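Count Hours Last

Published 2022-12-04

The headline number attached to a set of robot demonstrations is nearly always its length. A lab or a vendor reports hours, or episodes, and the reader is expected to infer quality from quantity. I think this is a poor measure, and that people who collect demonstrations for imitation learning should stop leading with it.

My own numbers are as follows. Over 11 sessions at the Drurkham workshop we recorded 1,236 episodes of tabletop handling on a two-arm station. We discarded 200 of them for ordinary faults: dropped video, a stalled servo, an operator who stopped halfway. The remainder went to training. The resulting policy was mediocre. When we sorted the episodes by hand and trained again on 700 of them, it was better on every task we test. Nothing else was changed.

The episodes we took out were not failures in the usual sense. Most ended with the object where it was meant to be. What they lacked was a consistent relation between what the cameras recorded and what the arm did next. An operator looking straight at the table sees everything. The policy sees only what its cameras see, and it has to find in those images a cause for each movement. If the cause is outside them, the movement is noise with a success label on it.

Camera placement therefore matters more than session count. A head view gives the layout of the table. A wrist view gives the last stretch before contact, and it is often much harder to read than people expect.
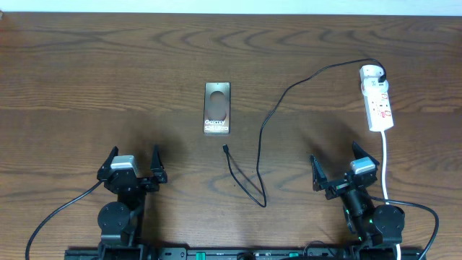
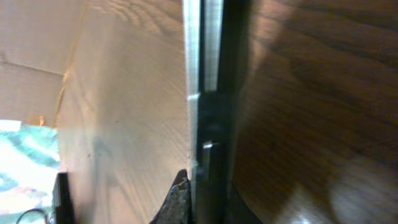
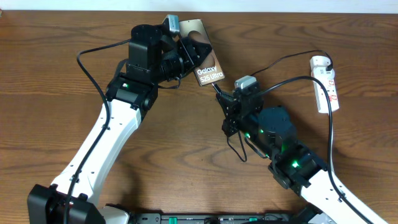 Head view, first and third; gripper view, second.
Photos: Zurkorance

A person given only a gripper view would struggle to say which way to move. A finger may fill the middle of it, nearby surfaces wash out, and anything very close to the lens goes soft. The learning system is in the same position, with less background knowledge. It can use such a view only if the examples connect it reliably with the head view recorded at the same instant. We now check that pairing before we check anything else, and an episode with drifting timestamps is deleted even if the handling was clean.

The second point concerns variety. The standard advice is to vary everything: object, lighting, starting position, operator. I would vary one factor per session and write down which. A smartphone box is a useful object for this. It is flat, it has a front and a back, and a glossy one changes its appearance when it is tilted under a lamp. If the starting angle and the lighting change together, a bad result can't be traced to either one. If only the angle changes, it can.

Cables deserve the same treatment. Many stations get tidied for recording, and the policy then meets its first loose cable in use. Leaving a power strip and its cords on the table costs nothing. They should be moved between sessions, however, or the system will treat them as landmarks. We had a policy at Drurkham that performed well until the strip was turned sideways, after which it reached short on most attempts.

The usual objection is that scale removes these problems, and that sorting by hand is a habit from small labs. There is something in this. A large enough set will contain enough good episodes to outweigh the bad ones. But operators' time is the main cost of collection, and a set that needs twice the recording to reach the same result has wasted half of it. Sorting our set in Pronon, the review tool we use, took less time than two further sessions would have.

I would ask for three changes in how sets are published. State how many episodes were rejected and on what grounds. State which factors were varied on purpose and which merely drifted. Include a sample of raw wrist video, unselected, so that a reader can judge what the policy had to work with. The Vasconcelos set does the first of these and omits the others, and it is still easier to use than several larger ones. Hours can go in the table at the end, after the rejection counts.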